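Search this site Go

About Us

Welcome to the Tirnham School of Automation! We are a small evening school, and we've spent a good many years now helping grown-ups and teenagers alike get comfortable with robots, first on the screen and then in the workshop. Our February open day is when we throw the doors open to everybody (grandparents very much included), and it always begins with a simulated arm, a round table and a piece of fruit.

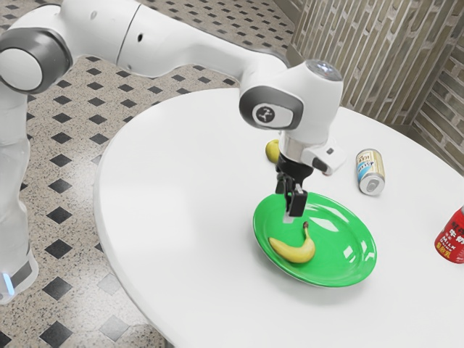

What You'll See at the Open Day

Gifty Antwi runs the demonstration in Skiltness, the simulator our students learn on, and she is happy to go slowly and take questions as she goes. The job is a banana and a green plate, with an apple, a mug and a couple of drink cans sharing the table.

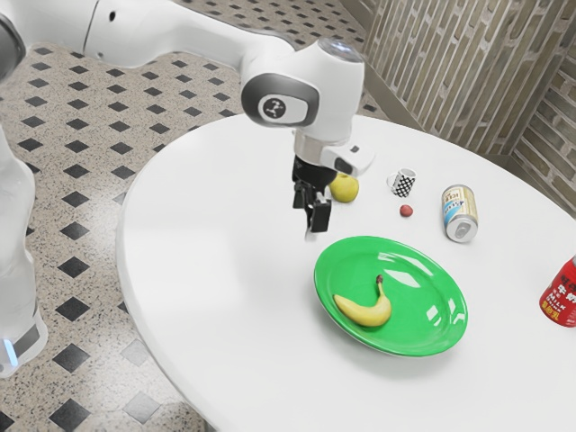 Why We Start With Fruit

A banana is curved, and a gripper with two straight fingers has to come at it from a sensible angle, so there's plenty to talk over before anybody writes a line of code.
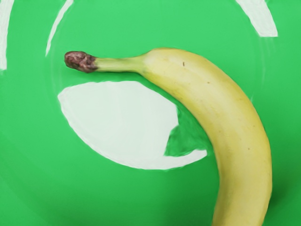 We keep groups to 80 visitors, and the talk starts at 3 in the main hall - do come a little early, the coffee is good and the chairs go fast. 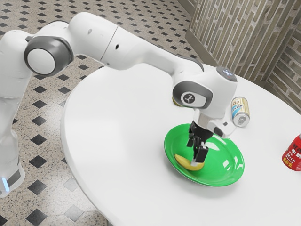

Mariama Adjei: I came along just to keep my son company and ended up signing up for the beginners' course myself. I'd never touched a robot program before, and I was made to feel right at home.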